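Desk drawer, round two

I finally tackled the drawer inserts in May, and I'm way too excited about it! Everything came out, I put paper down on the marble-look table, and then it was just me and a lot of dividers. The old layout lasted 7 years - time for a change.

Gray tray with the two round wells, plus the little white piece with the molded partitions:
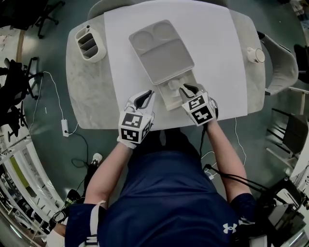 Hajar Benmoussa wrote in that she lines her round wells with felt so the paper clips don't rattle. Trying it tonight!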